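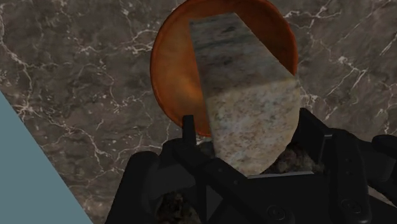
Shireen Mnguni wrote to us that her operators could steer the arm after one morning, but their first demonstrations were full of small corrections at the moment of release, and she wanted to know if this is a problem of the people or of the handle. In our experience it is mostly the handle setting. When the scale is 1:1, every small movement of the wrist goes into the recording. For placing a block over a bowl we recommend the fine scale for the last part of the approach.

Warley Demonstration Handle, second version

The Warley is a hand-held controller for showing a task to a robot arm with gripper. The operator moves the handle, the arm follows, and the complete movement is saved as one demonstration. It works with a real arm or with a simulated one, and the recordings from both have the same format. Many customers begin in simulation, where a dropped object costs nothing, and go to the real cell later.

What you can do with it

Remote control: the arm follows position and rotation of the handle. The trigger closes the gripper in proportion to how far you press it.

Hand guiding: for arms that permit it, mount the handle on the wrist with the adapter ring and lead the arm directly. The same buttons start and stop the recording.

Clutch: hold the side button to disconnect the handle from the arm, bring your hand back to a comfortable position, and release. The pause is marked in the file and can be removed at export.

Fine scale: one click reduces the movement of the arm against the movement of the hand. You can change the scale during a demonstration.

Practice scenes

The license includes the Gravness scene set, with pick and place tasks on different table surfaces. Objects include blocks and bowls. Start positions can be fixed or changed at each reset. We advise to keep them fixed for a new operator until the release is calm.

In the box

Handle, base station, 2 charging cables, adapter ring, wrist strap, printed quick guide. The adapter plate for your arm must be ordered separately.

Technical data

Weight without strap: 30 dkg
Connection: cable or wireless
Export: joint positions, gripper opening, camera views, time stamps
Operating systems: see the compatibility list

Price

Handle with one license: 2,120 euro
Handle with hand guiding kit and laboratory license: 3,628 euro

Prices are without tax and shipping. Orders which arrive before the end of November are delivered in the same year.

For questions about adapter plates please write to Puspita Subramaniam, for licenses to Nandi Cele.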